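Indoor slackline anchors for winter, wooden or concrete posts?

Posted by Bushra Zaidi, 2025-12-28

Our group at Festport lost its outdoor spot when the park closed the lower field for drainage work. We have been offered a hall for the cold months and I want to set up a low line for beginners. The line would be 12 meters long and knee high. There are two concrete columns in roughly the right place, but the owner is nervous about us putting slings on them. The other choice is a pair of freestanding A-frames with floor anchors, which would mean drilling. 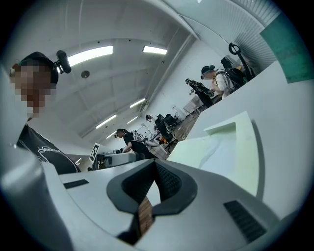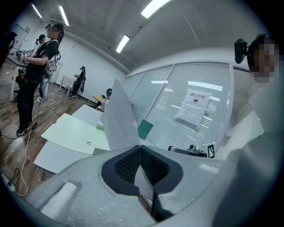
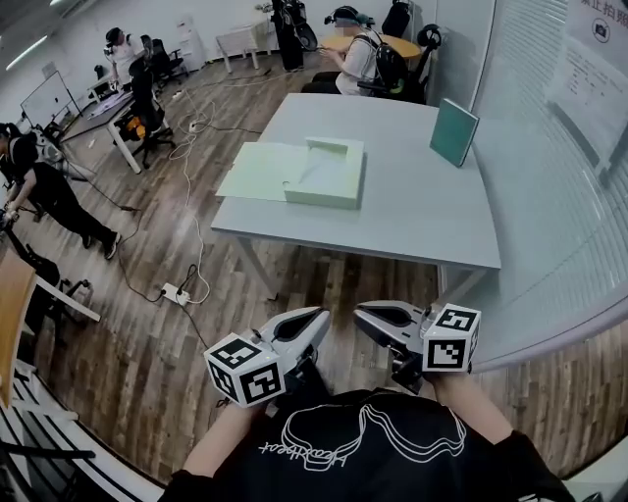
What I would like to know is how much load a beginner line puts on each end, and whether wrapping the columns is reasonable. We use a 5 cm ratchet kit. Most of our people are adults, plus a few teenagers. I have read that a short line is gentler on the anchors than a long one, and I have also read the opposite. The floor is sealed concrete and we have gym mats, but not enough for the whole length.

Mechthild Aigner

Short and tight is the hard case. For the same person and the same tension a short line sags less, so the pull at each end goes up more when somebody bounces. I put a load cell on our beginner line at Plellach last winter. It read 700 kg with one adult bouncing in the middle, and that was a line we all thought of as slack. Don't treat my number as yours. Different webbing and a different ratchet will give you something else.

On the columns: if they hold up the roof, ask the owner who the building's engineer is and get the answer in writing. A column made to carry weight straight down may or may not be fine with a sideways pull at knee height. Low down is better than high up, but I wouldn't guess. Also find out if they really are concrete. We had two that turned out to be plasterboard boxed around a steel pipe.

If you get a yes, use wide round slings, not the ratchet strap itself, and put carpet or thick felt behind them all the way around. Pad the corners well if the columns are square. That protects the paint too, and the paint was what our owner cared about most. Keep the ratchet at one end and tie a backup through it, so the handle can't fly if the webbing lets go. Check the slings for cuts every time you rig.

Drilling is fine if it is done right. You need proper anchors set to the depth the maker gives, away from slab edges and joints, and someone has to know whether there is heating pipe in the floor. Have that checked before anyone brings a drill in.

Mats go at the two ends and the middle if you don't have enough for all of it. Most falls I see are in the first two steps, getting on.

Hậu Khúc

We just wrap the columns in our gym and it's been OK. Never asked anybody. The kit says max one person and we stick to that. Old bath mats work for padding.

Tươi Vi

Please don't go by the answer before mine. "It's been OK" doesn't tell you what the column can take.

One more thing to look at is a slack rack, the kind with a steel beam along the floor joining both ends. The beam takes the pull, so the walls and columns have nothing to do. The one at Pakport is only 5 meters long and you won't get your full length from it, but beginners don't need that. Ours spend most of the first evening learning to stand on one foot anyway. It comes apart and goes in a storage closet. It is heavy, so plan on two people to carry the beam, and put rubber under it or it will creep across sealed concrete.

For the teenagers, drop the line until it almost touches the mat with the heaviest person standing on it. Ask about insurance as well. Our policy covered the park and said nothing about indoor rigging, and it took most of December to get a page added.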